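Sit-ski shock rebuild: how often, and is the seat mount bolt torque right?
Print this thread | E-mail this thread

Adaptive Alpine > Equipment > Frames and Suspension

psisodia_v
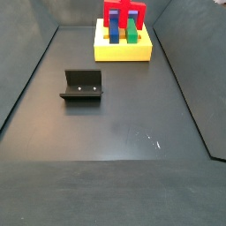

Second season on a Bresier frame with the stock coil-over. The manual calls for a full damper service every 84 hours of skiing. I log mine and hit that number last week. The shock still holds pressure, no oil on the shaft, rebound feels the same as it did in the fall. My club tech, Pankaj Rathore, wants to send it out now. I have two race weekends left and no spare shock. Can it wait until the season is over?

Second question. The manual gives 22 Nm for the four seat mount bolts. The sticker on my frame says 18. Which one do people use?

Vandana

hsandhu

Send it out. Service intervals on dampers are set by oil condition, and you can't judge oil condition from the outside of the body. By the time you feel a change in rebound, the shim stack has been working in dirty oil for a while.

On the bolts, check your frame serial. Frames under 1,000 came with aluminum inserts and got the 18 sticker. Later ones have steel inserts and take the higher figure. The manual was rewritten and only covers the later ones.

ott_k

Disagree with Hemant on the shock. I have run the same unit well past the interval on GS and super-G sets and had the oil checked each September. It came back dark but within viscosity. The published interval assumes mogul and freeride loads, where shaft speeds are much higher. For gates on groomed snow I would finish the season, provided the shaft is clean and sag has not moved.

Agree on the inserts. Do not put 22 on an aluminum insert. I pulled one that way and the repair took 8 days.

Ott Kazlauskienė

hsandhu

"Within viscosity" tells you about the oil and nothing about the seals. Cold is the issue. A seal that is fine at freezing can leak at the top of an early morning downhill, and then you have a mono-ski with no damping and a racer strapped into it. I don't consider that a reasonable trade for a service fee.

ott_k

She didn't say she was racing downhill. Vandana, which events?

psisodia_v

Slalom and GS both weekends. Sag measured this morning is the same as at the start of the season, within 1 mm. The serial is below 1,000, so that settles the bolts. They are at 18 now and I will leave them.

rajkumari.s

Some shops will loan a shock during service. Olura did this for two people in our program. You need to give them your eye-to-eye length, stroke and spring rate, and your weight with the bucket and boots on. Leave out the bucket weight and they will send a spring that is too soft. Expect to reset preload and rebound from zero, because the clicker positions do not carry over between units, even of the same model.

hsandhu

A loaner is the right answer if she can get a day on it before racing. I would not go into a start gate on a damper I had never skied.

ott_k

And I would not change dampers between two race weekends at all. We are not going to agree on this one.

psisodia_v

Update, 23 March 2022. Called the shop. They have a loaner in my length but one spring rate up from mine. I am keeping the original shock for the slalom weekend, checking the shaft and sag after each day, and sending it out afterward. If I see any oil at all I will pull out of the GS. Pankaj has agreed to this, without enthusiasm.

Comments (3)

maurya_monoski: The insert information should be pinned. I have a frame from the first batch and had been using the figure in the manual for a full season. No damage that I can find, but I have ordered new inserts.

nanow_tuning: For anyone measuring sag alone, put a zip tie on the shaft, transfer in slowly, have someone steady the ski, then transfer out and read the gap. Do it three times and take the middle value. Outriggers off the ground while you are seated, or the number means nothing.

rajkumari.s: Same method here, except we measure with the race suit and back protector on. It moves the reading by more than I expected.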